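From: Carola Kleinschmidt
To: Udwood woodturning and small boxes list
Date: 9 January 2018
Subject: Re: [Udwood] Finish for things people eat off?

Alun Gough wrote:

> Hi all, long-time reader, hardly ever post. I have made a run of serving
> boards and small trays for the spring market in Trinport and now I can't
> make up my mind what to put on them. In November I did a couple with plain
> mineral oil and they looked great for two weeks and then went gray and
> thirsty. My neighbor swears by salad oil. The man at the paint counter
> tried to sell me a floor varnish. What do you all use, and how much fuss
> is it? I don't want to hand people a board that comes with a page of
> homework. Also, is there any way to stop the grain going fuzzy the first
> time they're washed?
>
> Alun

Hi Alun, and hi everybody else,

I've been meaning to write up my finishing routine for ages and your message gave me the push, so get yourself a coffee, this one is long. I've put little headings in so people can skip to the bit they want.

First off, please don't listen to your neighbor! Salad oil never hardens. It sits in the wood and after a while it goes off, and then you have a board that smells like the bottom of an old fryer. I did it to a bread board for my sister when I was starting out and she was very nice about it, but the board lived in the garage after that. Same goes for olive oil, whatever you read in magazines.

THE FUZZ

Taking your last question first because it comes first on the bench too. The fuzz is just the grain swelling when it gets wet. You can't stop it, but you can make it happen in your shop instead of in somebody's sink. Sand as you normally would, starting at 80 if you have tool marks to get out. Work your way up through the grits and stop at 200 or whatever your paper is called near there. (Mine comes from a German outfit and the numbers never quite match what's in the American books. It doesn't matter.) Then wipe the whole thing down with a wet rag, both faces and the edges, and let it dry overnight standing up. In the morning it'll feel like a cat's tongue. Go over it very lightly with the same fine paper, by hand, just enough to knock the whiskers off. Then do it again. By the second time you'll hardly feel anything.

Don't be tempted to lean on it. If you sand hard you open up fresh wood and you're back where you started. I wore out a lot of patience learning that one.

End grain gets more work than the faces. I give the two short ends an extra pass with a sanding block, and I look at them against the window with the lamp off. Scratches that you can't see at all on bare wood jump right out as soon as the oil goes on, and by then you're cross and want your supper.

WHAT I PUT ON

I use pure tung oil thinned with citrus solvent, half and half for the first coat, then a bit richer for the ones after. It's slow. It's really slow! But it cures, which mineral oil never does, and once it's cured it takes a wet cloth without complaining. Make sure the can says pure, because plenty of cans with "tung oil finish" on the front are mostly something else, and you'd want to read the small print before you put it under anyone's cheese. And if you sell to people with nut allergies, tell them what's on it. Tung comes from a nut. I write it on the tag and let folks decide.

I buy mine from Kalinowski, the old paint and hardware place, and they'll split a big can for you if you ask on a quiet day. I paid 35 dollars for the last one and it has done everything I made since last spring, with some left. A little goes a long way if you wipe off properly.

Wiping off properly is most of the job. Flood it on with a rag, keep it wet until the wood stops drinking, and then take off every bit you can. I mean every bit. If it looks shiny you've left too much and it'll go sticky on you, and sticky tung oil is misery. Come back an hour later and wipe again, since it tends to weep back out of the pores in little dots. Open-grained woods are the worst for it. Oak, ash, don't get me started.

Spread the rags out flat outdoors to dry, please, every single time. Don't ball them up and drop them in the trash. Oily rags heat up on their own as they dry and they can start a fire. I hang mine over the fence where my husband complains about them.

MIXED WOODS

Somebody (I think it was on the thread before Christmas) asked whether oil makes a dark wood bleed into a light one where there's an inlay or a strip let in. The oil by itself has never done that to me. The dust will, though. If you sand walnut next to maple the brown dust gets packed into the pale pores, and then the oil comes along and locks it in there forever. Vacuum between grits, or blow it off if you have air, and sand along the strip where you can. With a stripe on the diagonal you can't really go along both woods at once, so I do the last strokes by hand, with the grain of the main piece, and check the pale part with a clean white cloth before any oil gets near it.

And a contrasting stripe is such a nice thing on a plain board. It doesn't need to be fancy. One light line across one corner does more for me than a whole checkerboard.

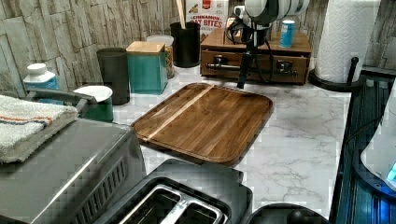 WAXING, OR NOT

I used to put beeswax over everything. It feels lovely in the hand and customers go all soft when they pick it up. The trouble is it water-spots, and then they write to you. These days I wax the things that will mostly sit around holding candles or mail, and I leave the food boards with oil only. If you do want wax, melt it into some mineral oil in an old jar stood in hot water, let it set up like shoe polish, and rub in a very thin coat once the tung has cured. Buff with a piece of old T-shirt.

On trays with a raised lip, wax collects in the inside corner and turns into a gray line of crud. A dry toothbrush gets it out if you catch it the same day. Leave it a week and you'll be picking at it with a sharpened chopstick (ask me how I know).

I did try the Omier hard wax somebody here was excited about. It's a good-looking finish and it dries fast, I'll give it that, but I found it hard to patch. When a board came back with a knife scar I couldn't just rub more in and have it blend, I had to take the whole face down. With oil you can fix a scratch in five minutes at the kitchen table. Others may have had better luck and I'd be glad to hear it.

HOW LONG TO WAIT

Longer than you want to. I put on four coats with a few days between them, and then everything goes up on the shelf over the furnace room door for a month. You can do the sniff test: if it still smells nutty up close, give it more time. For your spring market, Alun, I'd start oiling right now, this week if you can. Winter air is dry, which helps, but a cold shop slows everything down, so bring them inside if your family will put up with it. Stand them on edge so both sides breathe. I laid a batch flat on newspaper once and every one of them cupped, and two had the sports page printed on the back.

THE TAG

I know you said no homework. Mine says: wash by hand, dry it standing up, don't soak it, no dishwasher, rub in a little oil when it looks dull. And the nut note. It all fits on a tag the size of a luggage label. I used to have a whole folded sheet with the history of the tree and I promise you the only person who read it was my mother.

People will put it in the dishwasher anyway. I fix the first one free and charge for the second.

A few odds and ends before I let you go. If your mineral oil boards are the ones you want to rescue, you can't put tung straight over them, it won't cure right. Wash them in warm soapy water, dry them for a good long time, sand back, and see how they take a test patch on the underside. Sometimes it works and sometimes the oil is too deep. I'd sell those two cheap as they are, or keep them for yourself and just re-oil them on Sundays.

Does anyone have a source for small rubber feet that don't leave marks on a counter? The last bag I got left black smudges on everything and I've gone back to cutting little dots of cork by hand, which is making me crazy.

Also I still have Alun's spare clamp heads from the swap meet in a coffee can by my door. Come get them!

Carola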